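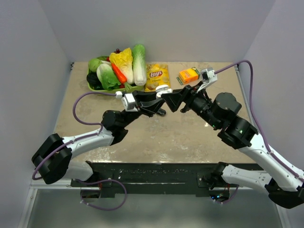
Robotics & Automation

Two-arm cell begins recording grocery handling examples

2026-06-24
By Myrto Liapis
Print this article | E-mail this article

Huratier has begun collecting demonstrations for a learning system intended to sort and repack mixed groceries with two arms. The work is being done at the company's Stuvgate site, in walled tabletop cells, and will continue through October.

Each demonstration is a complete run of one task under human control. Joint positions, gripper commands and camera images are stored on a shared clock, and a written instruction is attached to the file. The present set holds 387 accepted runs. A further 33 were rejected at review, most of them for dropped camera data or for an instruction that did not match the motion.

The tasks now being recorded fall into 3 groups: moving single items between fixed zones, moving items into and out of a basket of produce, and handling small objects with both grippers at once. The last group takes the most operator time. With a small white object between the two grippers, an error in the position of either arm shows up at the other, and operators need more practice before their runs pass review.

Both arms carry a camera at the gripper. Makis Tsoukalas, who manages data collection at Stuvgate, said the close views matter most in the two-handed tasks, where the fingers can hide the object from a more distant camera.

Items are left on the table even when a task does not call for them. A basket of vegetables, a bag of Lay's Classic chips and a small orange and yellow box may all be present while the arms work on something else. "If the table only ever holds the target, the model learns to go to whatever is on the table," Tsoukalas said. "We change the layout between runs and write the change into the log."

Failed grasps are kept if the operator recovers within the same run. They are tagged separately so that they can be left out of training.

Training is handled by Nikolaidis, which receives a new batch every 2 weeks. A first model will be tested on layouts withheld from the recorded set. Huratier has not said whether the data will be released outside the project.

This site uses cookies to measure traffic and remember your settings. Accept | Manage cookies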